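Two arms and a change of shift

Bláthnaid Brennan has supervised the handling team at Devero through two rounds of new equipment. The second brought paired robot arms to the bench. 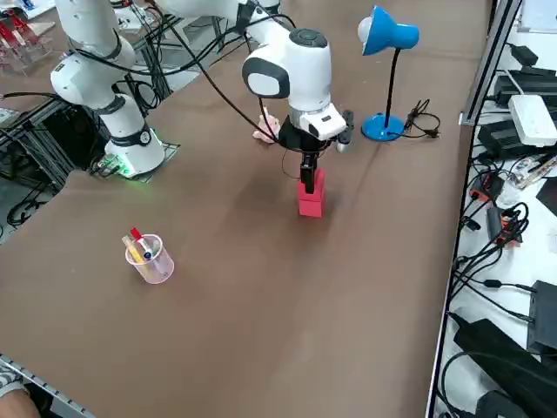
Words: Miłosz Żak
Workplace Interviews, January

"People asked me first about their hours," Ms Brennan recalls. The firm gave a written undertaking that all 17 posts in the team would remain, although the duties attached to them would alter. Staff now spend much of the day preparing tasks and checking results.

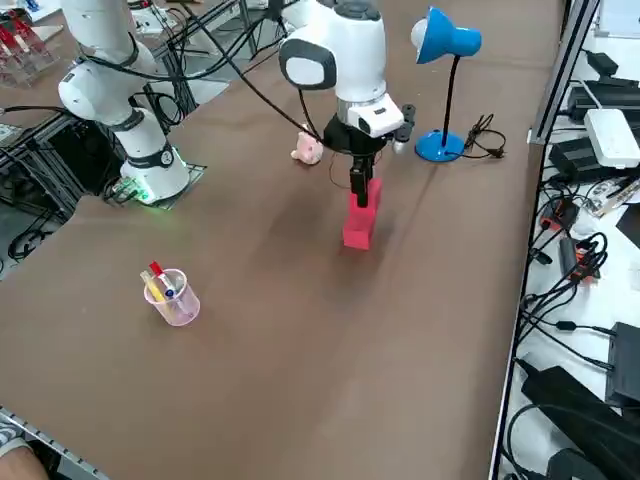
The checking, she says, is tiring in its own way. "You used to go home with sore wrists. Now it is your eyes – and we have had to change the breaks to suit." 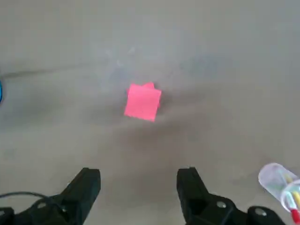
Who decides when an arm should be stopped?
"Whoever is at the bench. They do not need to ask me first."

Training has been less even. The team logged 944 hours last year against a planned 1,360, and Ms Brennan would like the difference made up.
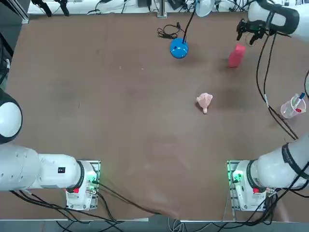 "The younger staff asked for more time at the bench, and so did the older ones," she says. Pay grades for the new duties are still under discussion with the firm.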